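Why Does Granite Have Spots?

Stone gets used all over the place: kitchen counters, front steps, curbs, statues. 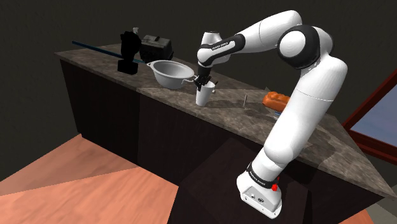 Granite starts out as magma, which is melted rock deep under the ground. Sometimes magma reaches the surface and comes out of a volcano as lava. Granite comes from magma that stays below and cools very slowly. It can take many thousands of years.

As the magma cools, tiny solid pieces called crystals begin to grow. Slow cooling gives them time to get big enough to see. Each kind of crystal is a different mineral, and each mineral has its own color.

Quartz is usually clear or gray, like cloudy glass. Feldspar can be white, pink or cream. Mica is black or silvery and splits into thin, shiny flakes. Put them together and you get spots.

Marble is different. It was once limestone, a rock often made from old seashells. Heat and pressure changed it - that makes it a metamorphic rock. The wavy streaks are places where clay, sand or iron got mixed in.

How does stone get out of the ground? Workers at a quarry cut it into huge blocks. Then big saws slice the blocks into flat slabs, and machines rub them smooth.

Try this: find 2 rocks outside and wash them. Look at them with a magnifying glass while they are wet - the colors show up better. Can you see separate crystals, or is the rock all one color?

Words to know
Magma: melted rock under the ground
Mineral: a natural solid that rocks are made of
Quarry: a place where stone is dug up

Written by Silvan Eberhard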